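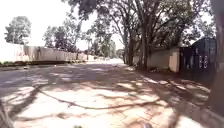 Yvonne thinks we should stop sieving the lane samples at all and go straight to the drop test, and her note in the margin of the last entry says so twice. Her reasoning is that the sieve takes most of a morning and the numbers from the last batches hardly moved. I have left the note where it is and am answering it with this batch, sieved and dropped both.

November, second batch from Arbridge

Started 8:40. Material is the tan surface dust and the harder stuff under it, dug separately. Ho-yin bagged them and marked the bags U (upper) and L (lower). One L bag split in the van, so there is a bit of L on the outside of everything. I brushed the bags off before opening and don't think it matters.

Dried both at low heat in the small oven, lid off, stirred once. Weighed out of the oven, waited, weighed again. No change on U. L dropped a little more, so it went back in until it held steady. Should have spread it thinner. The deep tray is no good for this, use the two flat ones.

Sieve work. Took 1443 g of L for the stack. Shook by hand because the shaker is still at Mahrous having the clamp replaced. Ehab and I traded off. Hand shaking gives a slightly lower pass on the finest screen than the machine does, we saw that in the spring, so don't set these next to the machine figures without saying which is which.

Results are on the sheet taped to the facing page. Short version: L is sandier than the first batch, with less clay than I want for plaster. U is mostly silt and I would not use it for anything structural. It might do as a color coat.

Jar test on L, shaken and left on the windowsill. Sand was down almost at once, silt line clear by lunch. Clay still hanging in the water when I left. Read it tomorrow morning before anybody moves the jar. Please do not move the jar.

Drop test. Made balls from L at three moistures, dropped from shoulder height onto the steel plate.

Dry: shattered.
Middle: broke into 4 pieces, clean edges.
Wet: flattened, no cracks to speak of.

The middle one is close to what Yvonne got on the first batch, and on the drop test alone I would have called the two batches the same. The sieve says they are different. I'd keep the sieve for now, at least one per batch, and skip the duplicates. That gets back half the morning.

Test panels. Mixed three plasters with L, adding the Cliltdale clay by weight, none in A, a little in B, more in C. Chopped straw the same in all three. Laid them on the scrap board over a scratched base coat, 13 mm thick. I used the wooden float on A and B and then picked up the steel one for C without thinking. C is smoother for that reason and shouldn't be judged on looks.

Water: A took the least. C wanted more than I had written down, so I added it a splash at a time and lost track of the last two. Call the water figure for C a guess. If C comes out well it has to be made again properly.

Quyên came by in the afternoon and pressed a thumb into each. She likes B. She also pointed out that the board is bowed, which it is, and that a crack running across the middle may be the board and not the mix. We have a flat one behind the lime bins — using it for the repeat.

3:50 p.m. A has hairlines at the top left corner. B and C nothing yet. Window shut so the draft doesn't get at them.

Lime. Opened the last tub of Plomon putty. It had a skin on it and good stuff below, kept it covered with water. Over 100 kg of putty went on the outside wall job this year, more than I had planned for, and we need to order before the price list changes. Vasilică has the order form.

To do:
Read the jar.
Check A, B, C and mark cracks in pencil with the time beside each.
Wash the fine screen. It is clogged and I only tapped it out.
Ask Mahrous when the shaker is coming back.
Repeat C with the water measured, wooden float, flat board.
More flat trays.

Added next morning, 8:15. Clay layer in the jar is thinner than in the first batch, same direction as the sieve. A has opened up along the whole top edge. B has one short crack near the bow in the board. C still clean. Yvonne has seen the jar and wants to talk about it after lunch.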